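Gridel Test Tube Rack, Blue 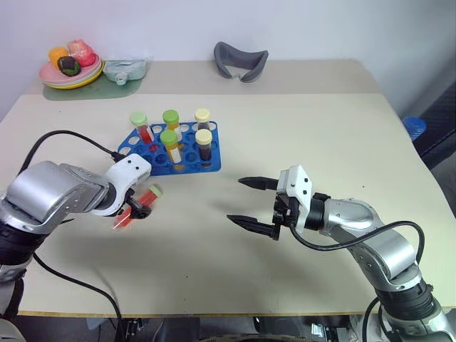

The Gridel is a plain bench rack for capped sample tubes. It has a flat perforated top with round holes in straight rows, and it is made for teaching rooms, small labs and anyone who needs tubes kept upright while they work. It is sold by Mamden as a single rack or in a case of 6.

The rack comes in one color, a bright blue. We picked it after customers told us that white and clear racks were hard to spot on a pale bench. It also makes cap colors easier to read. If you sort by cap, for instance green caps for one class and cream for another, you can leave empty holes between the groups and still see where each one starts.

Tubes should drop in without being pushed. If a tube has a paper label, make sure the label is flat and fully stuck down, or it will catch on the edge of the hole. Thick labels wrapped twice are the usual cause of a tight fit. Tubes with a flared skirt at the base do not fit this rack.

Specifications

Item: Gridel bench rack
Color: blue
Weight limit when fully loaded: 800 g
Pack sizes: single, case of 6
Warranty: 4 years against cracking in normal use

Care

Wash by hand in warm water with dish soap. Rinse and stand on end to drain. Do not autoclave. Dyes and stains left overnight may mark the surface, but this does not affect the fit.

Ordering

Single racks ship from stock. Schools ordering 100 or more should write to Ayodele Ogbonna in the Mamden sales office for a price and a delivery date. Orders on account need a purchase order number. Returns are accepted if the rack is unused.

Customer comments

"We replaced a mixed lot of old racks with these last May. They sit flat and the students stopped knocking tubes over when they reach across the table. I would like a second color so the two prep benches don't get mixed up." Ibrahim Briggs

"Good rack. Check your labels first, ours were too thick."

Related items

Camevetti tube caps, assorted colors
Camevetti write-on labels, thin
Gridel drip tray, fits one rack

Prices and stock last checked 2 Jan 2026.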